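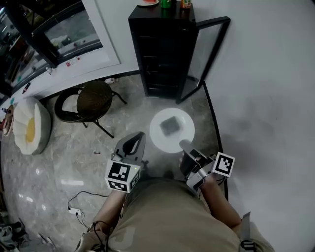
Polished grey marble, with a round white plate on it.

Siriwan
September 23, 2018

I want to write a small thread about marble floors. I grew up on one, and for two years I have lived on one again, in an apartment in Lenville. Many people ask me if they should buy it or cover it. My answer is long, so I put it in pieces.

In my parents' house the marble was for the heat. In August we moved the mattresses away and slept on a thin mat, directly on the stone. My grandmother said it was bad for the kidneys. She slept there too.

In Lenville we have winter. This changes everything. The same floor that I loved as a child is my enemy from the first cold morning until spring. I own more slippers than shoes.

So the first question is where you live and which months you suffer more. If you suffer more in summer, keep the stone. If you suffer in winter, think about rugs before you think about wood. Rugs you can roll up and put under the bed.

Now the part about stains. Marble does not like acid. Lemon, vinegar, tomato, wine, cola. The mark which acid leaves is usually not a stain, it is a dull place where the polish is eaten. You can wash it 100 times and it will stay. I washed mine for a whole evening before I understood this.

My worst one is from half a lime. It fell behind the trash can and I found it the next day. The circle is pale and exactly as big as the lime. It is still there – I now keep the trash can on top of it.

Please do not clean marble with vinegar. I know the internet loves vinegar. It is good for the kettle and for the shower glass. On marble it makes many small limes.

What I use every week: warm water, a few drops of cleaner made for stone with neutral pH, and a flat mop which is wrung out very well. Then a dry towel. The dry towel is the step everybody skips, and then they write to me that the floor has clouds.

I buy one called Zunduvix, from the hardware store in Cenmont. It smells of nothing, and I like that. Any neutral stone cleaner should be fine, nobody pays me for this. I wish they did, the bottle is not cheap.

Sand is the other enemy. Each small grain under your shoe scratches the polish. We have one mat outside of the door and one inside, and shoes stay between them. Guests are polite about it. My uncle is not polite about it, he gets a chair and his own slippers.

About polishing. Last year I asked for a price to have our living room and hall polished again by machine. The man from Cenmont looked at the floor for a few minutes and said 346 dollars. Another company said 2000 for the same two rooms. I asked what was included and they sent me the same number in a nicer email.

We took the first one. He worked for one day with water and finer and finer pads, and the grey came back deep like on the day it was laid. He told me to do it again when I can't see the window in the floor anymore. I check this more often than I should.

Sealing: a sealer goes into the stone and gives you more time to wipe up oil or coffee. It does not protect from acid. I thought it did, and this is how I became relaxed about limes. To test if you need it, put a little water on a corner you don't care about and wait. If the stone gets darker, it is drinking.

Things break on it. I will not lie about this. A glass that would survive on wood has no chance on marble, and the pieces travel to the next room. We keep the thin glasses on the low shelf now.

And it is loud. A chair moved at midnight is heard by the whole building. Felt pads on every leg, and change them when they get dirty, because sand sticks in the felt and then your quiet chair is sandpaper.

Would I choose it again? For the hall and kitchen, yes. For the bedroom, no – I want something warm under my feet before coffee. If you have a stone floor in a cold place, write me what you do in winter. I still need ideas other than slippers.

346 likes
100 comments
2 shares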